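Jirkel: a word list for crossword people 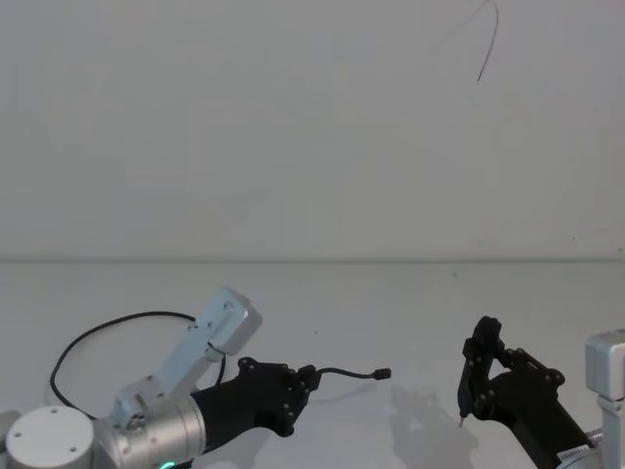 Pale tabletop, plain wall, one thin dark wire.

Hi! I'm Troels Holst and I make crosswords (badly, but a lot of them). Jirkel is my list of 426 short words that fill awkward corners, the ones I kept looking up over and over.

It's a plain text file, one word per line, then a tab and a clue I like. No word is over 10 letters. I dropped 20 old river names in June – sorry, river fans!

Version 2 fixes the sorting. Use it anywhere you want, and send me your better clues.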